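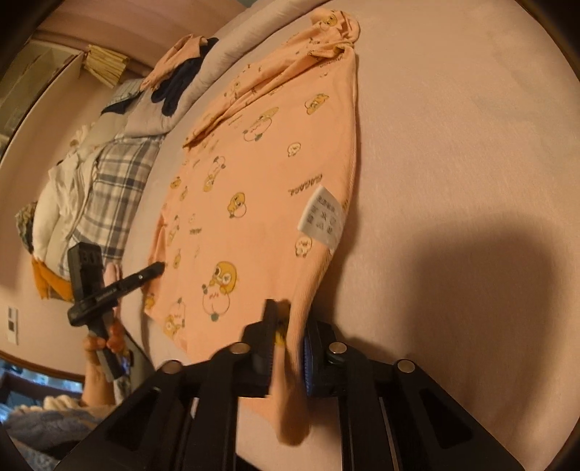 Character-print nightwear is sleepwear made from fabric with a repeating pattern of cartoon figures. It is sold for children and adults, as pajama sets, nightshirts and loose shorts, and is usually knitted from cotton or a cotton blend.

Fabric and printing

Most character prints are tossed prints, meaning the figures are set at different angles so the cloth has no single top or bottom. This lets the cutter turn pattern pieces to save fabric. A repeat of up to 33 inches is used on wide cloth. Pale grounds such as peach, pink and cream are common. Necklines and cuffs are often finished with a narrow ribbed band in the ground color.

Labels

The care label is sewn into a seam, most often at the side or the back of the neck. It carries washing symbols and the fiber content. Some wearers cut it out because it scratches.

Washing and folding

Printed knits are generally washed inside out in cool water and dried on low heat. To fold a top, it is laid face down on a bed or table, twisted parts are shaken out, and the sides are brought to the middle before the hem is turned up. Ribbed edges should be smoothed by hand and not pulled, as they stretch out of shape.

Makers

The Grumus mill produced character knits under the Plala name. Its pattern book, drawn largely by Marcelino Batista, listed 551 designs. The line later passed to Bajpai, which dropped most of the adult sizes.

See also: Nightshirt, Rib knit, Laundry symbol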